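Packing Testers Wanted - Small Goods, Shallow Boxes

Posted Mar 30, 2020
Etport Fulfillment, Osard site
Part time, paid by the hour

We send out small orders for people who buy small things. A pack of this, a tin of that, one item sliding around in a box made for four. For years the trade has told customers that shallow open boxes with fold-up sides are the answer to this, and for years we have repeated it. We are no longer sure it is true. We want people with patient hands and a doubtful nature to help us find out.

If you have read other ads for packing work, you have seen the words "fast-paced" and "dynamic." We will skip those. The work is slow, it repeats, and a good part of it is putting the same pack into the same box in a slightly different spot and writing down what you think of the result.

What you would be doing

You will pack, unpack and repack small retail goods at a table. Most are rigid packs that fit in one hand. Others have rounded tops and don't like to stand up, and those take longer. You will work with low-sided cardboard boxes, flaps open and flaps shut, and with soft goods such as shirts under or around them. A lot of home packers work on top of whatever is on the table, clothes included, and our instructions have always pretended they don't.

After each round you fill in a one-page sheet. Where did the item end up? Did it lie flat or at an angle? Would you be annoyed if it came to you like that? Plain words are fine. We throw out sheets that say "good" five times in a row.

You will also be asked to try the Trillix insert, a folded divider that its makers say suits any shallow box. Maybe so. We bought 1,061 of them and would like to hear from somebody who didn't.

Who we are looking for

People who notice when something is a little off and say so. Packing experience is useful but we don't require it, and if you have done this work for a long time, be ready to have your habits questioned. You need to be able to sit or stand at a table for two hours at a stretch, with a break after. You need to read English well enough to follow a short sheet. Some of the goods carry printing in other languages, Chinese mostly, and you don't have to read it.

You must be 21 or older. Tobacco products are among the goods, and we won't bend on the age rule. Nothing is opened and nothing goes home with you. If you would prefer not to handle cigarette packs at all, put that in your application and we will give you other items. It won't count against you.

We are not looking for people who want to agree with us. The last time we ran a test like this, in October, 73 people took part and almost all of them told us the boxes were great. We then went back to our returns shelf, which told us something else.

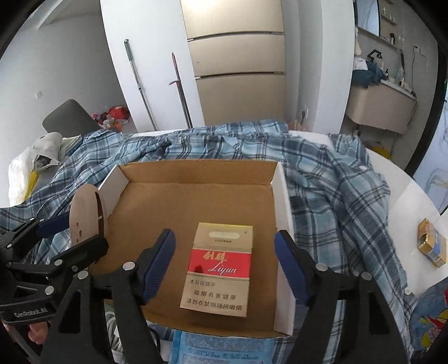

One pack, one shallow box, at the Osard tables.

Hours and pay

Sessions last half a day. You can sign up for up to 5 in total, and you do not have to take them all. Pay is the same hourly rate as our regular packing staff, and it covers the time spent on the sheets. There is no bonus for speed. We tried one once and got a lot of crushed corners.

This is short-term work. Other companies will hint at a permanent job to get you in the door. We have no permanent job to offer at the moment, and if that changes it will be in a separate ad.

How to apply

Send a short note to the hiring desk at Etport, marked "Ojala" - that is the name of the test, and notes without it tend to get lost with the warehouse mail. Tell us which half of the day suits you, confirm your age, and describe in a few lines the worst-packed thing you ever received and what you would have done differently. We read that part first. A resume is optional.

Please don't send photos of your own packing. Please don't send samples either.

You will get an answer whether or not we have a place for you. If you are picked, the note will include directions to the side entrance and a list of the items on your table, so you can tell us ahead of time about anything you don't want to handle.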